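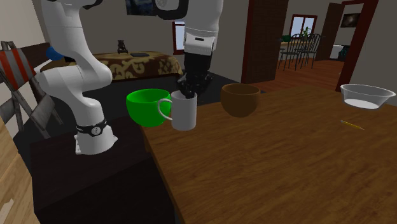

第六讲 机器到底能不能干家务了？

先说一件小事。上周五课后有同学追出来问我：老师，扫地机都满屋子跑了，洗碗机也早就有了，为什么还没有一台机器能替我收拾桌子？我当时站在走廊里答得很潦草，回去越想越觉得该拿出一整讲来聊，于是这周原定的路径规划往后挪，咱们先聊杯子。

对，就是杯子。马克杯、碗，这些你早上迷迷糊糊都能收好的东西。

一、为什么洗碗机不算

洗碗机是很了不起的发明，可它只管中间那一段。脏碗从桌上到机器里，是你弯腰放的；洗完从机器里到柜子里，还是你一只一只拿的。车间里也差不多，冲压机快得吓人，旁边往往还站着一个上下料的人。我在Drodarton实习那年，整条线最不自动的就是这个位置（我就站过那个位置，腰疼了一个夏天）。

所以我习惯把家务拆成两类。一类可以把活儿关进一个箱子里，水、热、时间都由箱子说了算，洗衣、洗碗、烤面包都是。另一类必须到人生活的地方去干，桌子多高、椅子摆哪儿、碗扣着还是立着，统统没人替你规定。第一类上世纪就做得很好了，第二类才是今天要讲的。

二、拿起一只杯子要解决什么

请大家先自己想一分钟，再往下看。

我每年都让学生在纸上写步骤，多数人写“看见、伸手、抓住、拿走”。好，那抓哪里？杯口边沿可以，一根指头伸进杯子里，一根在外面，夹住杯壁；杯身可以，前提是夹爪张得够开；杯把也可以，但杯把得朝着你够得着的方向。三种抓法对应三种手腕姿态，而手腕姿态又牵着整条手臂：手腕转过去了，肘部会不会撞到柜子？

Franka这类七个关节的机械臂，比“到达一个位置和朝向”所需的六个自由度多出一个，好处就在这里，手停在原处，肘还可以挪一挪。坏处是解有无穷多个，你得告诉它喜欢哪一个。作业里很多同学的手臂会突然甩一大圈才到目标，多半就是这一步没管好。

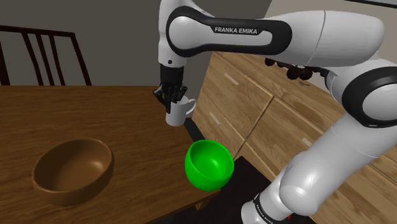 抓住以后还有“放”。我个人觉得放比抓难！抓错了最多是没拿起来，放错了就是一只杯子掉到地上。松手之前要知道底面是不是已经碰到桌子，碰早了会顶，碰晚了会摔。人靠指尖那一点点力就知道了，机器要么装力觉传感器，要么从关节力矩里去估，要么干脆慢慢往下放，碰到阻力就停。第三种办法很土，我很喜欢。

还有一个问题常被漏掉：你动的那一样东西旁边，还有别的东西。碰歪一只碗，任务单上可能照样写“成功”，因为单子上只问杯子到了没有。家里的人可不会这么算。写评价指标的时候请把这一条记在心里，期末项目我会看。

三、仿真里练，到底算不算数

这门课的练习都在仿真环境里做，年年有人觉得委屈，说摸不到真家伙。我的看法是，仿真里摔一只杯子不花钱，摔1,000只也不花钱，你可以半夜三点让它自己试，早上来看结果。Praddale练习包里一共有200个起始摆放，杯子和碗的位置、朝向各不相同，大家先别挑容易的跑。

不算数的地方也要说清楚。接触力、摩擦、软的东西，仿真都只是近似。抹布、塑料袋、一摊水，到今天我都不太敢拿仿真结果打包票。透明的玻璃碗更麻烦，仿真器当然知道它在哪儿，真实的深度相机却经常直接看穿过去。你的程序要是偷偷读了仿真器里的物体坐标（每届都有，别以为我看不出来），搬到真机上第一天就会露馅。

四、杯子倒了怎么办

这是我最爱问的一道口头题。立着的杯子，从上往下抓就行，大家的程序都会。倒了呢？杯口朝侧面，杯把可能平摊在桌上，圆柱面还会滚，你一碰它，它就往旁边跑。要是正好挨着桌沿，往外一滚就没了。 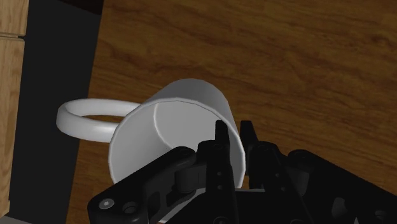

可以考虑的思路有几种。一是换个抓取方向，从杯口那一侧伸一根指头进去，夹住杯壁，然后一边提一边转手腕，把它扶正。二是先不抓，用夹爪的侧面把杯子往桌子里面拨一拨，离开危险的地方再说。三是顶住杯底推一下，让它转到顺手的角度。第二种和第三种在文献里叫非抓取操作，说白了就是人平时“扒拉一下”。我外婆收桌子，一大半动作都是扒拉。

Zdislava Šťastný有一份讲义把“恢复动作”单独列成一章，我很赞成这个安排。一个系统会不会干活，看它顺利的时候看不出来，看它弄倒了东西以后怎么接着干，差别就大了。大家交上来的程序，大部分在杯子倒下的那一刻还在执行原计划，夹爪对着空气合上，然后很有礼貌地回到起点。

五、那现在到底行不行

我的回答分场合。物体种类固定、摆放大致固定、出错有人管，比如Varnalmont那种只分拣几种餐具的回收台，可以用，值得用。换到一个普通人家的厨房，东西天天变，旁边还有小孩和猫，单独一件事能做得挺像样，连着做一晚上我就不放心了。

大家可以自己算一笔账：收一张桌子要19个动作，每个动作成功率都是百分之九十九，全部顺利的机会也只有百分之八十三左右。每晚都收，一周里总有那么一两次出岔子，这还没算碰翻汤的那一次。

所以别光盯着单次成功率。可靠性、恢复能力、出错以后的代价，这三项Shukla小组去年的报告里分开写了，写得很清楚，我建议照这个格式来。

六、本周作业

1. 从练习包里选一个杯子立着的起始摆放，至少给出两种抓法，说明各自的手腕朝向，以及肘部可能碰到什么。
2. 把同一只杯子改成侧倒、靠近桌沿，写出你的恢复策略，伪代码即可，不要求跑通。
3. 回家观察一个人收桌子（观察自己也行），记下哪些动作不是“抓”。这题没有标准答案，我就是想看！

程序和文字放在同一个压缩包里，下次上课前交。跑不通的也请交，把卡在哪一步写明白，照样给分。

下一讲讲抽屉和柜门，会用到今天的力控部分，没听懂的同学课间来找我。

联系任课教师：请使用课程留言板 | © 机器人学导论课程组 保留所有权利 | 返回顶部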